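Section 4. Working Inside an Open Chassis
Gemaro Cell Set-up Guide, revision 7, 22 Apr 2022 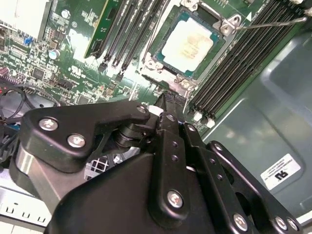 4.1 Scope

This section applies to Gemaro cells that perform memory, cable and processor work on server and workstation boards with the board left in its chassis. It covers the safety rules, the checks before motion is enabled, and the handling limits for the gripper. Work on boards removed to a bench fixture is covered in Section 5.

The limits given are the defaults loaded by the Jovbridge controller. A site may set lower values. Higher values require a new risk assessment and a signed entry in the cell log.

4.2 Before You Start

CAUTION: Disconnect the chassis from line power before the arm enters it. A machine that is switched off but still plugged in keeps standby voltage on the board.

CAUTION: Do not reach into the chassis while the drives are enabled. Gripper linkages close against each other and against the side panel, and can trap a finger at any point along their travel.

1. Unplug all power cords. On units with two supplies, unplug both.
2. Press and hold the chassis power button for 7 seconds to drain the supply.
3. Put on a wrist strap and connect it to the cell ground point.
4. Check the resistance between the gripper body and the ground point. Record the reading in the log.
5. Fasten the chassis to the table with both clamps. Push on each corner. If it moves, adjust the clamps and repeat.
6. Tie back loose cables that cross the planned approach path. A cable that cannot be tied back must be entered in the job as a keep-out zone.

Note: Painted surfaces are poor ground contacts. Attach the chassis lead to bare metal.

4.3 Defining Keep-out Zones

Zones are drawn in the Uletach path editor and stored with the board profile. Load the profile for the exact board revision. Capacitor and header positions can change between revisions of the same board.

1. Open the board profile and confirm the revision against the mark on the board.
2. Add a zone over the processor socket, including the load plate and the full swing of the retention lever.
3. Add a zone over each group of pin headers.
4. Add a zone for each installed memory module that is not part of the job. Set the height from the top edge of the module, not from the slot.
5. Set the side panel as a hard boundary. The clearance must include the outer finger links at their widest opening.
6. Save the profile under the job number.

The open finger links are wider than the gripper body. Most contact faults logged during commissioning come from profiles where clearance was set from the body alone.

4.4 Approach and Contact Limits

Maximum speed outside the chassis: 300 mm/s
Maximum speed inside the chassis: 40 mm/s
Stop on unexpected contact: enabled, cannot be switched off in automatic mode

Enter from above wherever the chassis allows it. Angled entry is permitted only when a drive cage or fan shroud blocks the vertical path – in that case, run the full path once in step mode with the operator's hand on the enabling switch.

Memory modules are gripped by the short edges of the circuit board. Never grip across the chips. Open the slot latches fully before extraction and confirm their position on the wrist camera view. If a latch is not clearly in view, stop and reposition the arm.

Processor removal is a two-stage job. The lever and load plate are released by hand or with the Paewai lever tool. The gripper finger tips must not be used to lift the lever. A slip at this point can damage the socket contacts, and such damage is not repairable in the field.

4.5 After a Contact Stop

1. Leave the arm where it stopped. Do not press Resume.
2. Save the camera view and the force trace.
3. Switch to manual mode and back out along the entry path at the lowest jog speed.
4. Inspect the board, the finger tips and the link screws. Replace any screw with a damaged socket.
5. Correct the profile, then repeat 4.2 from step 4.

Allow about 7 minutes for the inspection. The board must not be powered until it has been completed and logged.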